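十一月的走路笔记

我写中文写得慢，请大家原谅。老师说，要进步就每个月写一篇长一点的，题目自己选，但是要选每天都碰到的东西。上个月我写了食堂的汤，这个月我想写一条路。

我搬到 Plurnberg 快要一年了。我住的地方在山坡下面，上班的地方在坡上，坐公共汽车是七站。夏天我每天坐车，因为同事都坐车，我以为这是这里的习惯。后来月票涨价，我开始早一站下车，再后来早三站下车，到了十月，我就完全不坐了。从我家门口到办公室的门，我走三十二分钟。下雨的时候也是三十二分钟，这个我觉得很奇怪，本来应该走得快一些才对。

路分成三段。第一段在居民区里面，人行道很窄，两个人对面走过来，一个人要侧一下身体。早上七点以后有很多送孩子的家长，我学会了走在靠墙的那一边。这一段有一家面包店，叫 Ellen，门很小，冬天玻璃上都是水汽。我一个星期允许自己买一次。老板娘知道我要什么，但是她每次还是问，我每次还是完整地回答一遍，这对我练习当地的话很有好处。

第二段是一条沿着铁路的小路，碎石子铺的。我不太喜欢这一段。石子会进到鞋里，早上天还没有亮的时候路灯之间的距离又太远。但是这里可以听到鸟叫，春天我还会看见有人在斜坡上种土豆，用旧的窗框盖着苗。现在十一月，什么也没有，只有挖过的土。

第三段就是我想写的一段：一条很宽的步行道，一直通到办公楼那边。

我第一次走上去的时候，感觉自己走错了地方，好像走到了一个广场的中间。在我的家乡没有这么宽又没有车的路。我们那里宽的路都给汽车，人走在旁边。我当时甚至回头看了两次，怕后面有车来。

我的邻居 Sigrún Þrastardóttir 在这个区住了很多年，她说以前那里是一块空地，开集市用的，一下雨就全是泥，卖东西的人要自己带木板来垫脚。后来铺了路，集市搬到了别处，她到现在还有一点不高兴。她说新路“没有味道”。我想她说的是两个意思都有：没有烤香肠的味道，也没有意思。我可以理解她，可是我没有见过集市，我只见过路，所以我喜欢路。

我喜欢它的地砖。不知道中文里应该叫地砖还是石板，我查了词典，好像小的叫砖，大的叫板。那里的是大的，方形的，灰色的混凝土板。刚开始走的时候我有一个不好的习惯，就是不想踩到缝。小时候在学校里大家都这样玩，踩到缝就输了。我的步子比一块板的长度短一点，所以如果不想踩缝，每走几步就要跨一大步，从后面看一定很好笑。我的同事 Oddur Lauritsen 有一天真的从后面看到了，他追上来问我是不是脚疼。我说不是，我在走路。他想了一下，说好的。

现在我不管缝了。

有人告诉我，这样的灰色路面看久了很闷，应该种一些花，或者用红色的砖拼出图案。去年城里开过会讨论，Flostora 那边的新广场就是用彩色的砖铺的，我周末去看过。很漂亮，拍照的人很多。但是我在上面走了两圈，眼睛有点累，不知道应该看哪里。在灰色的路上我的眼睛可以休息。早上头脑还没有醒的时候，一种颜色就够了。

另外，灰色其实不是一种颜色，这也是我走了很多次以后才注意到的。天阴的时候整条路和天空差不多。下过雨以后，旧的板干得慢，新换的板干得快，路上就一块深一块浅，像没有熨好的布。太阳低的时候，远的地方会发白，近的地方反而暗。我试过给这些灰色起名字，起到第四个就起不下去了。

走在上面的时候，左边先有一座好几层的楼，一层一层往后退，窗户横着一排一排的。再往前是一片草坡，很缓，草在这个季节已经不太绿了。草坡后面有一座矮矮的平顶房子，我一直不知道它是做什么的。我问过三个人，得到三个答案：仓库、变电的地方、自行车修理。我打算冬天结束以前走过去看看门上写的什么，可是每天早上都赶时间，每天晚上又都饿了。

路的尽头是那座大的办公楼。我刚来的时候觉得它很近，因为路是直的，楼又大，一上来就看得见。结果走啊走，它还是那么大。我数过一次步子，从铁路边的台阶上来，到楼前面，六百三十八步。第二天我想再数一次，中间遇到 Oddur，说了话，就忘了数到哪里。后来没有再数。六百三十八这个数字就留下来了，我也没有办法证明。
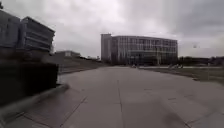 去公司的最后一段，前面就是那座大楼。

再说一点实用的事情，因为上次有读者留言，问我走路上班穿什么鞋。

我现在有两双。一双是 Stougaard 的旧靴子，在二手店买的，鞋底厚，走碎石路很好，可是走在平的石板上声音很大，咚咚咚的，早上没有人的时候我自己都不好意思。另一双是普通的运动鞋，走石板很舒服，走碎石路就会硌脚。三段路，两双鞋，总有一段不合适。Sigrún 建议我在靴子底下贴一层软的胶，她有这种胶，说是她父亲修船用的。我还没有敢试。

办公室里我另外放了一双薄的鞋，到了就换。袜子也放了一双备用的。包里不要装太多东西，我以前背电脑、饭盒、水壶，还有一本词典，走到第二段肩膀就疼了。现在词典放在公司，水也在公司喝。雨伞我不带，带有帽子的外套，因为那条宽的路上没有什么挡风的，伞会翻过来。我坏了两把伞才明白这件事。

还有时间。如果晚上加班，我不走碎石那一段，绕大路回家，一共要六十分钟，差不多是平常的两倍。有一次我走到一半很后悔，脚冷，手机也没有电，公共汽车从我旁边开过去，里面亮着灯，人人都坐着。我在心里说，明天一定坐车。第二天早上天气很好，我又走了。

我母亲打电话来的时候总是问，你一个人走那么远，路上想什么？我告诉她，第一段想面包，第二段想鞋里的石子，第三段什么都不想。她说那太好了，她做饭的时候也是这样，前面想很多，等到开始擀面就什么都不想了。

这篇写了四个晚上。“缝”这个字我写错了三次，老师都用红笔圈出来了，现在应该不会再错。下个月我想写办公室的窗台，或者写 Ellen 的面包，还没有决定。如果有人知道草坡后面那座平顶的房子是什么，请在下面留言告诉我。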